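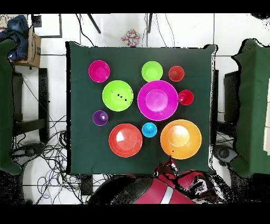
*Bowls and cups on the green cloth, before sorting. Specks in the big lime bowl: see below.*

**November, 9.40, bench notes – picnic ware for the Hodthorpe loan boxes**

The job was to decide whether the coloured plastic set is fit to go into the loan boxes or whether we should go back to the plain white stuff. The Fladelix leaflet says the pieces are "fully nesting" and "colour-fast for life". I don't know whose life. I'd like to see either claim stand up to one season at Hodthorpe before we order the full 151.

Nesting first. Small bowls go into the large ones, obviously, any bowl does that. What we need is large into large, because that's how they'll be stacked in the crate, and there the large magenta one and the large lime one don't agree. Lime into magenta sits down fairly well. Magenta into lime rides up on the rim and rocks. So it nests if you stack it in the right order, and I can't see anyone packing up in the rain keeping to an order. The red cups go one inside the other and then stick. Needed a twist to part them. Not a disaster but a child will pull, and then we'll find out about the rims.

The specks. There are a few small dark ones near the middle of the large lime bowl. Wiped with a dry cloth, no change. Warm water and washing-up liquid, still there I think, though under the bench lamp I went back and forth on it. Could be dirt ground in, could be in the plastic. Before anyone writes "faulty" on the sheet: we have no record of how it looked when it was unpacked. Next delivery gets checked out of the bag.

Colour. The plan to give each table its own colour looks good on paper. My doubts:

- red-orange bowl and red cups are meant to be the same red. They aren't, to my eye
- magenta and purple will get mixed up by lamplight, I'd put money on it
- only the little cup is blue, so what does the blue table eat out of?

I asked for a proper list of which sizes come in which colours. What came back was the leaflet again.

Hot water test: kettle water left standing in the large red-orange bowl for 5 minutes, then tipped out. Base still flat on the bench, no smell. Did it 6 times. Fine, I'll give them that one, but 6 fills is a morning's use and the leaflet talks about 100 washes. Somebody needs to run a set through the machine at Diltville and write down the number each time, otherwise we're just repeating the leaflet.

Kļaviņa order is on hold until that's done. The price is only held for the whole lot, which I take as a reason to go slower.

To do
- wash test, Diltville machine, one lime and one magenta large
- scratch inside of lime bowl next to the specks with a fingernail, then a wooden stick, compare
- ask again about blue
- find out if the crate lid shuts over a stack with magenta on top (I measured it as no, but my tape is the bent one)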